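Jomarell Opens Registration for Terkholm Costume Contest, Revises Judging Rules

TERKHOLM — Jomarell today opened registration for the Terkholm Costume Contest, held each October in the main hall at Wuisan. The contest will run under a revised rulebook that separates handmade and purchased entries, changes the scoring scale and sets new limits on costume size.
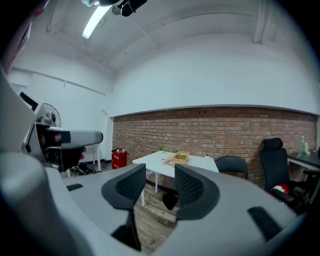 Last season's contest received 483 entries, of which 481 were judged. The remaining 2 were withdrawn by the entrants before check-in. All entries were scored in a single pool, and written feedback collected afterward showed that entrants wanted handmade costumes judged on their own. The revised rules make that change.

Entries will be accepted in four categories: Handmade, Assembled, Group, and Junior. A costume qualifies as Handmade when the entrant or a member of the entrant's household made all main garments and headpieces. Shoes, wigs, tights, and makeup are exempt from this requirement. A costume that combines store-bought or thrifted garments with handmade parts belongs in Assembled. Group entries consist of three to eight people wearing costumes on a shared theme and are scored as one entry. Junior is open to entrants age twelve and under, with no restriction on how the costume was made.

Each entry will be scored on construction, originality, and presentation. Construction counts for half of the total in Handmade and for one quarter in all other categories, with the balance divided equally between the other two criteria. Tied entries will be ranked by originality score. If a tie remains, the prize is shared.

The Most Original award, previously decided by audience ballot, will now be decided by the judges from the top-scoring entries in each category. The audience ballot continues as a separate award. Ballots will be handed out at the door, one per ticket, and must be returned before the final walk begins. A costume may win both awards. Past winners may enter again but may not reuse a winning costume, in whole or with minor changes.

Costumes must pass through a standard single doorway without being taken apart. Stilts, open flame, loose glitter, and liquids that can drip onto the floor are not permitted. Props must be carried by the entrant for the full length of the walk. Battery-powered lighting is allowed if the battery pack is enclosed and can be switched off by the wearer. Masks are allowed on stage but must be lifted at check-in for identification.

Registration is handled through Filto, the online entry system Jomarell introduced for its spring events. Entrants create one account, select a category, and upload a written description of the costume. Photographs are optional and are not shown to the judges. Category changes may be made in Filto until check-in opens. Paper forms are available at the Wuisan box office and must be returned there in person.

Check-in opens at 4 p.m. and closes at 5:30 p.m. The first walk starts at 6 p.m., beginning with Junior. Entrants are called to the stage in blocks of 35 and should be in the side corridor one block ahead of their own. Changing rooms are on the ground floor. Large bags may be left at the coat counter.

The entry fee is unchanged from last season, and Junior entries remain free. Spectator tickets are sold separately at the Wuisan box office. The complete rulebook, including the scoring sheet used by the judges, is posted in Filto under Event Documents.

About Jomarell

Jomarell organizes seasonal public events in Terkholm, including the costume contest, a spring craft market, and a winter lantern walk.

Shares: 35 | Comments: 2

Contact the Jomarell press office | © Jomarell. All rights reserved. | Back to top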